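Hostalton Sideline Bench Cover, 5-Foot

Somewhere in the second quarter every team bench becomes a laundry pile with opinions. The Hostalton goes over the bench and gives the players something to sit on that isn't 40 years of splinters and old gum.

It's a padded slipcover for standard aluminum or wood team benches. Two straps go underneath, four snaps close the ends, and the whole thing rolls up small enough to lose in the equipment room. The fill is Desex foam, firm enough for linemen and just soft enough that your kicker will never get up again. 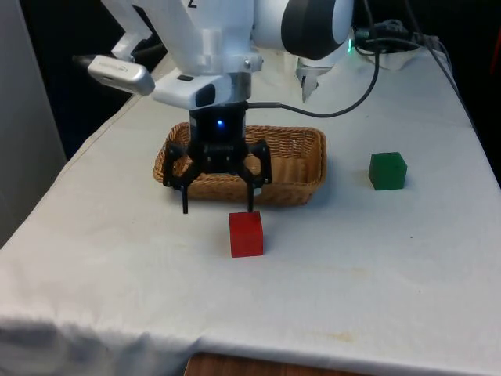

Red cube, green cube and a wicker basket on white cloth.

Seats five, or four if they're still in shoulder pads. Comes in navy, maroon and a gold that every school insists is its own. We don't do custom mascots. We tried one badger and it looked like a potato.

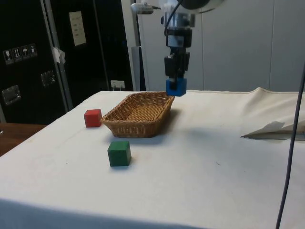 Wicker basket with the red and green cubes.

Care: hose it down, hang it up. Please don't put it in the dryer - we have seen the result and it now lives in our lobby. Grass stains come out. Eye black mostly doesn't.

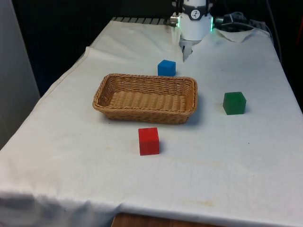 Three cubes and the basket.

Item no. 784. Ships from our Povley warehouse, and orders in by noon Thursday leave the same day. August is our busy month, so if your opener is coming up, order before the coach remembers he asked you to.

Goes well with: Obradović towel rail, ball bag (large), whistle lanyard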